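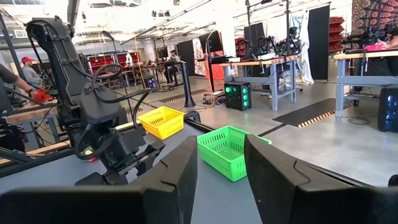 Green and yellow baskets on the gray table.

20 March 2024

Dye bath repeats, Pekwood wool, batch 2

Started the second run of the walnut hull dye this morning. The first run came out patchy on the Gadia yarn and fine on the Pekwood, and Hauwa thinks the Gadia skeins were tied too tight. I untied all of mine and retied them in loose figure eights with cotton string, four ties per skein.

Dry weight of the wool for this run was 2,416 g before scouring. After scouring and a full dry on the rack it was 2,254 g. That is a bigger loss than I wanted. The seller's note says the yarn is "mostly clean" and I would not call it that. The scour water was brown for two changes and had a lot of grease on top. Weights for the alum are figured from the second number. Last time I used the unscoured weight, so the old recipe card is too strong. I crossed it out and wrote the new one on the back.

Mordant: alum at 12 percent, cream of tartar at 5 percent. Dissolved both in hot water in the small pot first, then added to the big one. Brought it up slowly over an hour. Pot thermometer and the probe did not agree at the start, so I went by the probe and held the bath at 167 F. Stirred with the long dowel every ten minutes or so. Left the wool in to cool.

Noman strained the hulls while I did this. They had been soaking since last week and smelled like it. He ran the liquor through the coarse mesh, then through old pillowcase cloth, and it still left grit at the bottom of the bucket. Next time let it settle overnight before pouring. The grit is what made the dark specks on the July skeins, I am fairly sure of that now. 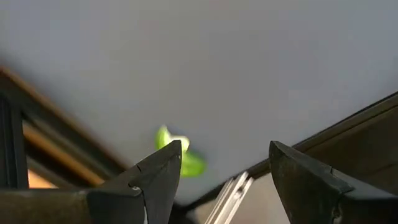
Dye bath went on after lunch. Same temperature, one hour up and one hour held. I kept one skein back with no mordant to see how much the alum is doing with walnut. My guess is not much, going by Hauwa's swatches, where the plain one and the alum one are hard to tell apart under the window. If it holds up in the wash test we can drop the mordant for browns and save the alum for the weld.

The Brenar burner on the left is still uneven. Low setting goes out if the door is opened, and medium is too hot for the small pot. I moved the big pot to the right side and did the rest there. Hauwa has written to Morsy for a new valve.

Color out of the bath: medium brown, a little red in it, even from end to end on the skeins I pulled up to check. Gadia skeins look better than last time but I can't judge until they are rinsed and dry.

To do:
Leave everything in the pot overnight, lid on.
Rinse in water close to bath temperature. Do not shock it, the last lot felted at the ties.
Cut swatches for the light test, cover half of each with card.
Ask Noman where the good scale went. I used the kitchen one for the tartar and it only reads to 2 g.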